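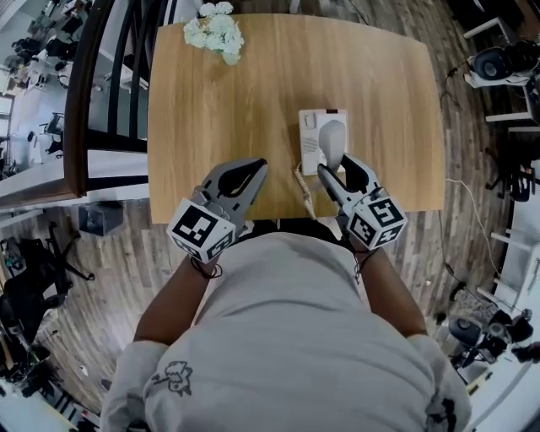
Cómo dejar como nuevo un teléfono fijo de sobremesa

Por Ruan Nkosi
8 de septiembre de 2019

Imprimir | Enviar por correo electrónico

¡Me encantan los teléfonos con cable! Tienen peso, tienen un auricular que se puede sujetar entre el hombro y la oreja sin que se te escurra, y cuando cuelgas, cuelgas de verdad. Lo malo es que casi todos los que me encuentro en oficinas y casas están hechos una pena: el plástico amarillento, los agujeritos del altavoz llenos de polvo y el cable rizado convertido en un nudo imposible. Con una tarde tranquila y cosas que ya tienes en el armario se recuperan de maravilla, así que vamos a ello.

Qué necesitas

Dos paños de microfibra
Bastoncillos de algodón
Un cepillo de dientes viejo, de cerdas blandas
Alcohol isopropílico
Jabón neutro y agua tibia
Un palo de escoba o una barra lisa
Bridas pequeñas o cinta de tela
Una mesa despejada en el centro, con buena luz

Paso 1. Desconecta todo

Saca primero el cable de la línea y, si tu modelo lleva alimentación aparte, también el transformador. Después suelta el cable rizado por los dos extremos (el del auricular y el de la base). Los conectores llevan una pestañita de plástico: apriétala con la uña y tira del conector, nunca del cable. Si la pestaña está rota, apúntalo y compra un cable nuevo, que cuestan muy poco y se cambian en un minuto.

Paso 2. El auricular

Empieza por aquí, que es lo que más se toca y lo que más agradece la limpieza. Humedece un paño con alcohol —humedecer, no empapar— y pásalo por todo el mango. En la rejilla del micrófono y en la de la oreja trabaja siempre boca abajo, con el cepillo seco, para que la suciedad caiga hacia fuera. Luego un bastoncillo apenas humedecido por los bordes. ¡Vas a alucinar con lo que sale de ahí!

Ojo con los auriculares grises: disimulan muy bien la mugre. Yo les paso el paño, miro el paño, y sigo hasta que sale limpio.

Paso 3. La base

Con el plástico blanco me gusta ir en dos pasadas. La primera, con agua jabonosa y el paño muy escurrido; la segunda, con otro paño seco. Nada de estropajos, ni siquiera los que dicen que no rayan. La rejilla del altavoz se limpia igual que la del auricular, con la base inclinada y el cepillo en círculos pequeños. Alrededor de las teclas, bastoncillo y paciencia.

No uses acetona ni limpiacristales con amoniaco. Una vez probé el quitaesmalte en un teléfono que me habían regalado y le dejé una mancha mate que sigue ahí.

Paso 4. Desenredar el cable rizado

¡Mi parte favorita! Sujeta el cable por un extremo, deja que el otro cuelgue libre y espera a que gire solo hasta que se pare. Si hay tramos donde la espiral se ha dado la vuelta (se nota porque el rizo cambia de sentido), coge ese punto con los dedos y ve empujando el cambio hacia el extremo suelto, vuelta a vuelta.

Cuando esté parejo, enróllalo en el palo de escoba siguiendo su propio rizo, bien apretado, y fija las puntas con una brida. Déjalo así toda la noche. Hay quien le da calor con el secador; a mí me ha ido bien a temperatura baja y moviéndolo sin parar, pero con un cable viejo prefiero la noche entera.

Paso 5. Montar y probar

Vuelve a conectar el cable rizado hasta oír el clic en los dos lados. Conecta la línea, descuelga y escucha el tono. Mueve un poco el cable mientras escuchas: si chisporrotea, casi siempre es el conector, y basta con sacarlo y volver a meterlo. Cuelga despacio y comprueba que el auricular asienta bien en su hueco.

Dónde colocarlo

Si eres diestro, prueba a ponerlo a tu izquierda: descuelgas con esa mano y te queda la otra para escribir. El cable rizado se lía mucho menos si no cruza por encima del teclado. Y el polvo vuelve, claro, así que un repaso con el paño seco cada semana ahorra repetir todo esto en noviembre.

Comentarios (2)

Pantelis Galanis
Lo del palo de escoba funciona genial. Yo lo dejé dos noches porque el mío estaba estiradísimo y ha recuperado casi toda la forma. ¿Sirve el alcohol de farmacia normal?

Ruan Nkosi
¡Qué bien, Pantelis! Sí, pero prueba antes en la parte de abajo de la base, que algunos llevan colorante.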